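Wasserstoff aus der Nordsee: Wer zahlt, wenn der Wind nicht weht?
Ein Kommentar von Nurhan Karakaya
22. August 2023

Seit Januar liegt der Plan für Skumosis auf dem Tisch, und seither höre ich fast nur Beifall. Eine Plattform 40 Kilometer vor Prerthorpe, Elektrolyseure auf See, eine Leitung zum Festland. Der Entwickler Clunel verspricht 550 Megawatt Leistung. Ich habe die Unterlagen zweimal gelesen und bin nicht überzeugt.

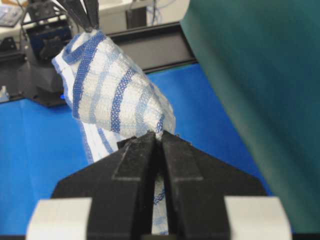

Mich stört zuerst die Auslastung. In der Kurzfassung laufen die Anlagen, als gäbe es vor der Küste keine Flaute und keinen Wartungsstau. Erst im Anhang steht, dass die Rechnung auf den Winddaten von 2 Jahren beruht. Das ist dünn für eine Investition, die über Jahrzehnte Geld verdienen soll. Wer je auf ein Wetterfenster für einen Kranhub gewartet hat, weiß, wie schnell so ein Zeitplan zerfällt.
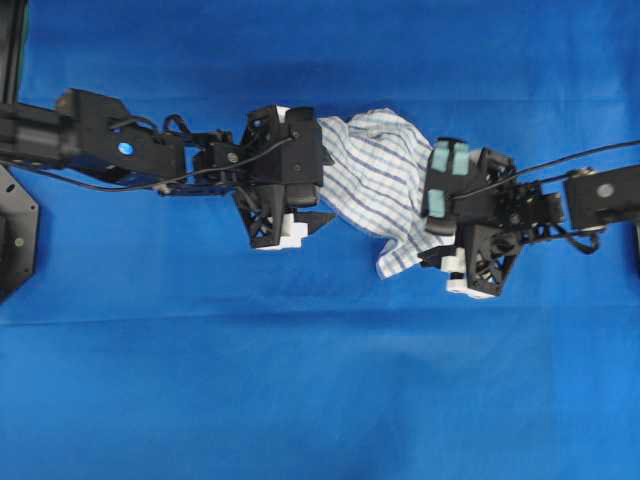 Dann die Abnehmer. Jasper Aerts, der bei der Reederei Prins die Versorgungsschiffe disponiert, hat mir am Telefon gesagt: »Wir fahren gern raus, aber einen Vertrag hat uns noch keiner gezeigt.« Mit den Käufern an Land sieht es ähnlich aus. Es gibt drei Absichtserklärungen, und keine davon nennt einen Preis. Eine Absichtserklärung kostet nichts, man kann sie auch wieder vergessen.

Über den Rückbau findet sich ein einziger Absatz. Die Rücklage soll »zu gegebener Zeit« gebildet werden. Diese Formulierung kenne ich von alten Gasfeldern, und dort wurde es am Ende teuer. 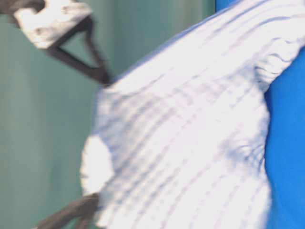 Ich bin keine Gegnerin der Technik. Eine kleine Pilotanlage, deren Betriebsdaten offenliegen, würde ich sofort unterstützen. Aber eine öffentliche Bürgschaft für das ganze Vorhaben, noch vor dem ersten verbindlichen Liefervertrag? Clunel soll die Verträge vorlegen und die Rücklage beziffern. Bis dahin sollte der Rat von Prerthorpe seine Unterschrift zurückhalten.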